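Do you need a special cleaner for scuffed tabletops?

I doubt it. Every August the stores fill up with "surface revivers," and I bought one from Dramier that cost $21 and smelled like a dentist's office. It left a greasy film. The scuffs stayed put.

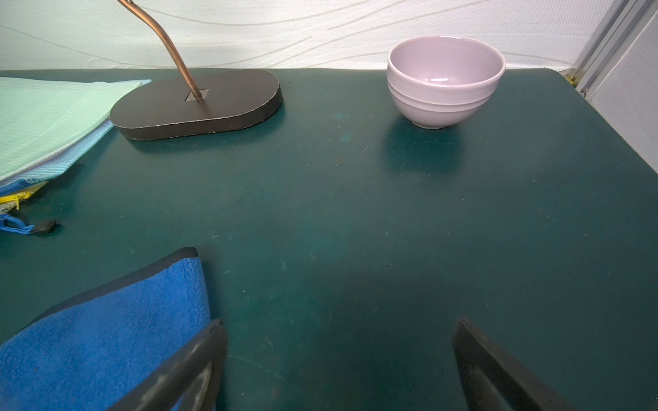 Small lavender bowl on a scuffed dark green top.

Dish soap, a damp cloth, then a dry one. Shake the crumbs off first or you'll drag them around. Skip vinegar on anything you can't identify, whatever the forums tell you. Scratches are scratches, and I have yet to see a walnut fix one.

Iona Mowat

Related
Does baking soda clean anything?
2 drawer liners I threw out

We use cookies. Accept / Settings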